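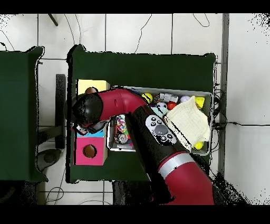 September
by Carter Ouellet, with Liette Boychuk and Aaliyah Cormier
Filed under: Student Projects > Automation > Kit Reviews

Sorting kit trial, final report

Our job was to try out the Brimance sorting package on the lab's red and black arm and say if the department should pay for it next year. Brimance is software plus a task set, you supply the arm. We had it on a trial license. Supervisor was Amrit Lachance.

Setup

Took two afternoons. The install guide assumes you already have Enari running (the motion planner) and we didn't, so the first afternoon was mostly that. Second afternoon was calibration. Calibration is good — you jog the arm to four table corners with the buttons on the forearm and it does the rest. Liette did it without reading the manual.

Task

Gray bin of mixed toys on the right, three boxes on the left. Yellow, light blue, pink. The pink one has the round hole in the top, so the drop has to be lined up. You write the rules in a plain text file, which item goes to which box. Balls in the bin plus some harder stuff, like the beaded toy and a cloth. The cloth lies over other things so the kit has to decide what to do about it first. The bin is shallow, good for the gripper, but the divided part gave us trouble.

Results

131 pick attempts over the whole trial. We logged all of them but the log from the first session has no box column, my fault, so no per-box table in this report.

Plain balls: easy. Red one never a problem. The white one with black patches got labeled two different things depending on the light, and we ended up writing a rule for both labels.

Beaded toy: bad. Gripper closes on one part and the rest swings. Aaliyah lowered the lift speed and that helped a bit.

Cloth: worst. The kit has a "clear cover" routine but it wants a flat edge to grab and a crumpled cloth doesnt have one. Turned it off and picked around it.

Pink box: the drop offset is set per box, which we missed at first. It's on the second page of the settings. Fine after that.

Reach was OK for all three boxes. The forearm passes over the bin on the way across tho, so the overhead view is blocked part of the time and the kit waits for a clear look. That wait is 60 seconds by default before it gives an error!! Change it.

Support

Wrote to them twice. Florence Landry answered both times, same day, and sent a patched config for the label thing. Docs are thinner than the support.

Would we buy it

Yes for the intro course, if the price for a class license stays what they quoted. No for anything with soft items. We also looked at Flultel but only the demo version so its not a fair comparision and we left it out.

To do if somebody picks this up: redo the first session log, try a wider gripper, tie down the cables on the floor.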